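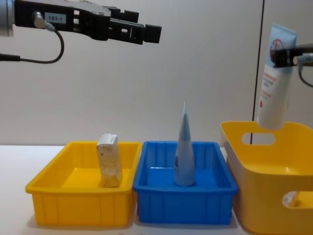 Page last changed: May

Sorting Tubes, Bottles and Small Packages into Baskets: Frequently Asked Questions

These answers cover the bathroom and utility supplies kept in open baskets at the Callow and Hutchins buildings. For the linen shelves, see the separate page. Corrections go to Esperanza Park.

What belongs in the baskets?

Squeeze tubes, small bottles, boxed soap, refill pouches and similar packages that do not stand well on a shelf. Glass goes on the low shelf. Aerosol cans go in the metal cabinet at either building and are never placed in a basket, full or empty.

Does a tube go in cap down or cap up?

Cap down. Hold the tube vertically by the upper part, with the crimped end on top, and lower it until the cap touches the bottom of the basket. Contents settle toward the cap, and the crimp is the part that can be read from above on products where the lot code is stamped there. A tube with a narrow or rounded cap will not stand by itself. Lean it against the basket wall or against the tube next to it.

Can tubes be laid flat?

Only if the basket is too shallow to hold them upright. In that case all caps point the same way, and no more than two layers are stacked. Tubes under a third layer tend to leak at the cap.

Where should I hold the tube?

Near the crimped end, on the flat section. Squeezing the middle of a full tube pushes product into the cap thread. If the cap is loose, tighten it before the tube goes in.

What is the red circle with a slash on some labels?

It is a prohibition mark. The meaning depends on what is printed inside the circle and on the text near it, so read the label. A tube with a mark that you cannot interpret goes in the query tray. Do not guess from the color of the tube or the band.

Are the basket colors a code?

No. Colors were a code under the old Stakusora layout, and some printed sheets still say so. Those sheets should be thrown out. The current layout goes by the tag on the basket rim. A yellow basket may hold anything its tag says it holds.

How full can a basket be?

To 2 inches below the rim, measured at the lowest point of the rim. Upright tubes may stick up past this line if they are not leaning outward.

Why sort on a bare tabletop?

Small caps, seals and torn corners show up on a plain white surface and get lost on a patterned one. Clear the table first, set the baskets down with a hand's width between them, and keep the unsorted items to one side. Wipe the surface after any leak and let it dry before continuing.

Do I need to record each item?

No. Record a basket only when it is moved to another shelf or building. Enter the tag code in Estovus along with the new location. The item field can be left blank. Tag codes are four digits and begin at 1,000, written without the comma.

What do I do with a tube that has been opened?

Check for the open-jar symbol, which gives the period after opening in months. "12M" means 12 months. Write the opening month on the flat part near the crimp with a permanent marker. An opened tube with no month written on it goes in the query tray.

And one that is nearly empty?

Flatten it from the crimp toward the cap, fold the flat section over once, and place it at the front of the basket. Use it before taking a full one.

How often are the baskets washed?

Every 4 weeks, with warm water and dish soap. Dry them upside down. Baskets with open mesh sides also need a brush. Do not use bleach on colored plastic.

The tag has come off. Can I write on the basket?

No. Use a strip of masking tape as a temporary tag and tell Dwayne Bellamy, who prints replacements. Tags for Hutchins are collected from the Callow supply room.

What goes in the query tray?

Anything unlabeled, leaking, undated after opening, or carrying a mark you cannot read. Leaking items go in a zip bag first. The tray is emptied when the baskets are washed.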